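Sorting socks by cuff

2021-05-14

The previous post covered shirts. Socks took longer to settle, mainly due to the black ones. I own 32 pairs, most of them black, bought in different years and worn down at different rates. Under a warm bulb they all look the same. Under daylight half of them are charcoal.

My old method was to match by length. It fails after a few washes at 80 degrees, which is what the machine here defaults to and what I used until March. Elastic goes first, then the heel. I now wash at the lowest setting and match by cuff — rib width, then depth of the band.
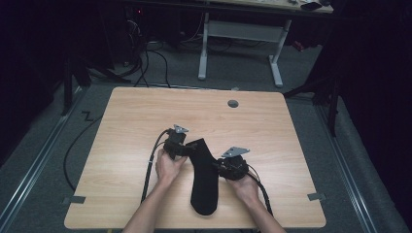
For matching, lay each sock lengthwise on a bare table with the toe toward you. Smooth it from cuff to toe once. Do not stretch it. Place the candidate next to it and compare the cuffs before anything else. If the ribs agree, check the toe seam.

Folding is a single fold at the ankle, then one more. I stopped rolling the cuffs over each other after Lamai Sriwong pointed out that one cuff in every pair of mine was looser than the other.

Singles go in a separate bag for 6 weeks — after that they become dust cloths. The bag currently holds one gray sock and a black one with a thin heel.

Tights are still unsolved.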